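**Ollum Teach Kit** - glove + handheld remote for recording demos on a robot hand

Updated June. Old page had the wrong cable list, sorry. This one is right.

What it is: you put on the glove, you move, the robot hand moves. The kit writes down every joint angle while you do it. Do the task enough times and you have a set you can train on. No scripting, no waypoint tables.

Works on a real arm or in the sim. Same glove, same file format, so people can practice in the sim first and nobody has to book lab time for it. We'd suggest starting there. New operators drop things.

**In the box**

- Glove, right hand, sizes S to L (left hand on order, ask Ruoxi Cai)
- Handheld remote with a thumb stick and a grip trigger
- 2 wrist trackers, one is a spare
- USB-C cable, charging dock
- License key for Juvby, our sim and recorder

**Juvby kitchen pack**

Comes with the kit now, used to be a separate download. Counters, oven, cutting board, fruit and vegetables to reach for. The view rides behind the forearm so you see the hand roughly where you'd see your own. Takes a few minutes to get used to, then it's fine.

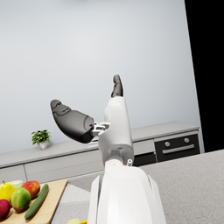
Recording starts on the trigger, stops on the trigger. Long press throws the take away. Use that a lot - a bad take left in the folder costs more than redoing it. Khôi Tăng's rule is if you had to think about whether it was good, toss it.

How many takes? Depends on the task. For single-object pick and place we tell people 25 to see if anything is working at all, and 400 before they write to us about success rates. Pouring and anything with a lid wants more.

**Teaching by hand**

If your arm has a free-drive mode you can skip the glove and push the arm through the motion yourself. The recorder picks it up the same way. Good for slow stuff, wiping, opening drawers. Not great for fingers, you end up fighting the hand. Use the glove for fingers.

**Setup, short version**

1. Charge the glove. Fully, the first time.
2. Plug in the dock, open Juvby, enter the key.
3. Run hand calibration: flat, fist, pinch, spread. Hold each one till it beeps.
4. Pick a scene or connect your arm. Recorder listens on port 1984 unless you change it.
5. Record one junk take and play it back befor you do anything else.

If the thumb lags behind the fingers on playback, redo the pinch step. It's nearly always the pinch step.

**Known problems**

- Tracker drifts next to big metal cabinets. Move it, or recalibrate between takes.
- Glove liner is not washable. We know. New liner is being tested by Yuxi Ye's group.
- Export to the Jiang format drops the grip trigger channel, fix is comming in the next build.

**Ordering**

Sold through Prarik, direct or with an arm. Quotes and school pricing: Indrek Rätsep. Repairs and spare liners: Jianguo Fang, put the glove serial in the subject line pls. It's on the inside of the cuff.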